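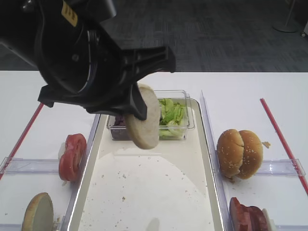 Water moves from the vegetables into the bread, and the rate depends mostly on contact area and salt. I packed lunches for the Zustbridge trail crew in August, 40 at a time, and the bottom bun failed first in almost every box.

Salt is the larger factor. A salted tomato slice starts giving up liquid within minutes. I now salt at the table, or salt early and drain on a rack. A scale that reads to 1 gram is enough to track the loss.
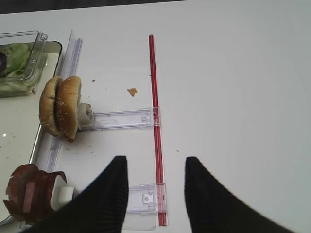 White tabletop, before lunch.

Fat slows the transfer. Butter or mayonnaise has to reach the edge of the crumb, and gaps at the rim defeat it. Toasting the cut side helps for a while. Gimine rolls, which have a tight crumb, held for six hours in the cooler. The Dillon ones did not. 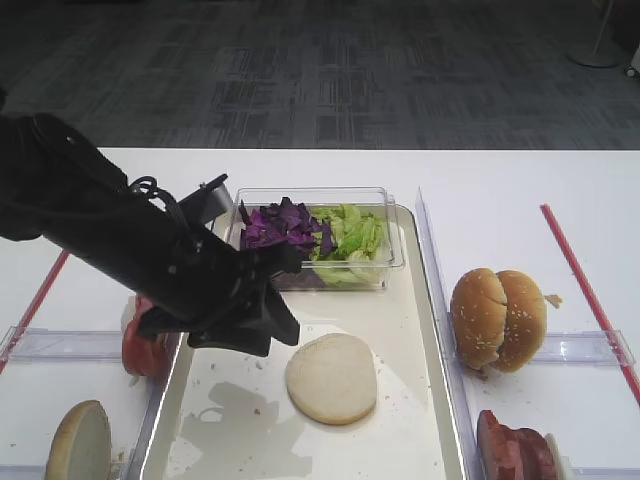 Bun bottom on the tray, with tomato, purple cabbage and lettuce.

Shredded greens carry more rinse water than whole leaves, so they get spun twice. Onion can go directly on the bread.
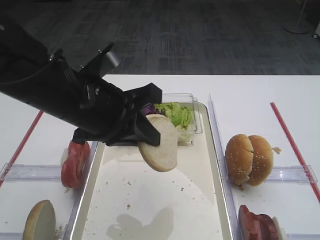 Si-woo So wrote in to say that lettuce under the tomato does more than any spread, provided it is a whole leaf and dry. I have not tested it past noon.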